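Clestach bench cell

The Clestach bench cell is a tabletop workstation for recording hand-held gripper work, assembled and maintained at the Guthrie workshop of Nuvutum. An operator stands at the front of the platform with a gripper in each hand and handles household objects on a removable wooden top. The recordings are used to train robot arms. The cell is described in its own manual as "self-maintaining between sessions," a claim that its service log does not support.

Layout

The cell has a gray platform with a metal rail along each side. The working surface is a square board in light wood that sits on the platform and is held by small metal clips at the front corners. The clips are meant to let one person change the board without tools. In practice they lose tension with use, and a board that has crept even slightly makes every later recording in the session disagree with the earlier ones. The manual calls for a clip check once a month. The Guthrie workshop moved to a check before each session after its first summer of use, and the manual was not changed.

The two grippers are separate hand units. Each has a pair of jaws, a cable, and a white triangular plate on top that serves as a reference for position tracking. Early promotional material called the units "interchangeable." They share a jaw design, but each is calibrated on its own, and swapping left for right without a new calibration gives poses that look reasonable and are wrong.

Setup

Setup starts with the board. The clips are seated, and the board is pushed by hand from the left and from the back. If it moves, the clips are replaced. Bending them back into shape is a common shortcut and rarely lasts through a morning.

The grippers are then connected and their cables run off the near side of the board, clear of the work area. A cable lying under the wrist pulls on the unit when the operator reaches, and the pull appears in the data as a small, steady tilt. The manual has nothing to say about cable routing apart from a drawing in which no cables are shown.

Calibration of the jaws takes 4 closing cycles per unit: two empty and two on a gauge block. The original procedure used one empty cycle only. It was quick, and it told the operator whether the motor turned, but very little about where the jaws met.

The last step is a trial with a known object. The usual choice is a utensil holder with hooks on a center pole, along with a slotted spatula. The trial puts a thin handle between the jaws and asks the operator to bring it close to a tall, narrow obstacle, two things that a poorly set cell does badly. Whether a kitchen stand is a fair test of anything else is disputed, and no study comparing it with other trial objects has been published.

Routine care

Jaw surfaces are wiped with a dry cloth at the end of each session. Pads are changed at 200 hours of use under the manual's schedule. Reports from users of the cell put the useful life of a pad well below this when the work involves smooth plastic handles, and the source of the manual's figure has never been given.

The triangular plates need more attention than the schedule allows. Their screws loosen, and a loose plate is hard to find by eye. The accepted check is to hold the gripper body and press each corner of the plate with a thumb. Any play means the screws are tightened and the calibration is run again. Thread-locking compound was recommended in one version of the manual and dropped from the next without comment.

Cables fail most often where they leave the rear of the gripper. Taping the bend delays the fault and makes it harder to trace. Replacement is a bench job and takes the unit out of service.

Reliability claims

Nuvutum has stated that the Guthrie cell completed 2,619 recordings in its first season with "no mechanical stoppages." The service log for the same season lists 151 interventions, among them clip changes, plate tightening, and cable swaps. The two figures can both be correct, as the company counts a stoppage only when a recording is interrupted partway through, and faults found between recordings are left out. Readers comparing the cell with other stations should check how each maker counts.

The company also credits the cell's software, Later, with finding loose plates on its own. Later flags sudden jumps in the position of a plate. A plate that works loose slowly produces no jump, and several of the entries for plate tightening came from the thumb test with no warning logged. A revised version was announced in July. Its release notes mention improved detection and give no test results.

See also

Gripper calibration
Hand-held data recording
Position tracking

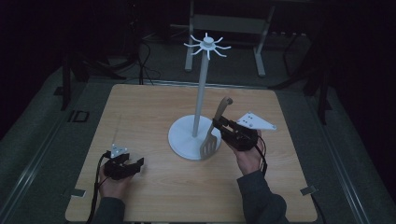 Trial with a slotted spatula held in the right gripper beside the utensil holder; the left gripper is open.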